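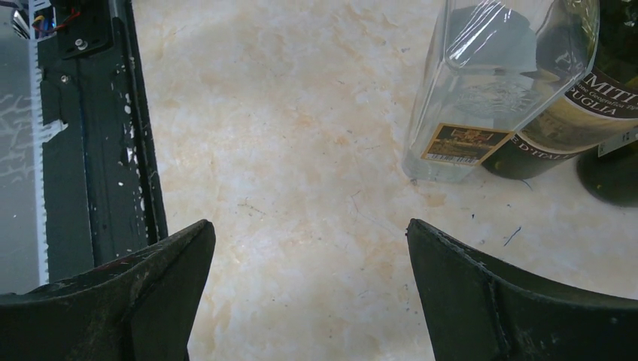

How do you get a pale, marble-patterned countertop clean when it always looks a bit smudgy?
Wipe it twice: once with warm water and a drop of dish soap, then again with a clean damp cloth, and dry it straight away with a towel. Most of the smudginess on a light counter is old soap that never got rinsed off.

I learned this the slow way. When we moved to Flatstead I inherited a cream counter with soft peachy veining and I thought, lovely, that'll hide everything! Well, it hides toast crumbs. It does not hide hairs, gray specks, fingerprints or the grubby patches that build up where the bottles stand (mine is the oil and vinegar corner, and it's a disgrace by the end of the week).

So, my routine, such as it is.

Move the bottles first. I know, I know. I went years wiping neatly around them, and all that does is push the grime up against the bases. Now I lift them all off onto a tray, wipe the bottoms with the soapy cloth, and leave them there until the counter's dry. If there's a sticky spot, lay the wet cloth over it for 2 minutes and go make your coffee. It'll usually come up without any scrubbing.

Pick up the dry stuff before anything gets wet. Hairs and bits of fluff just smear around once there's water involved, and then you're chasing one thread from one end to the other. A dry microfiber cloth does it, or a lint roller (don't laugh, it's great along the backsplash).

Scratch or fiber? I've rubbed at plenty of dark little lines that were only a bit of thread lying there. Run a fingernail across it. If it moves, hooray. If your nail catches, it's a scratch, and more scrubbing is going to make a dull patch next to it. On laminate I leave those alone. On real stone I'd ask whoever fitted it before putting any kind of polish on.

Speaking of real stone, find out what you've got! Vinegar and lemon are fine on a lot of surfaces but they'll etch marble, and you can't wipe that off. Plain dish soap has been safe on every counter I've owned, so I stick with it. Same goes for scouring powder and the green side of the sponge: keep them for the sink.

Last thing, and it's the one I skip when I'm tired. Get down low and look across the counter with the light behind it. You'll see every smear you missed from standing up. I do one quick pass with a dry towel, put the bottles back, and try to keep everybody's sticky hands away until at least dinnertime.

Next up I'm tackling the grease on top of the range hood, which I haven't looked at since January. Wish me luck!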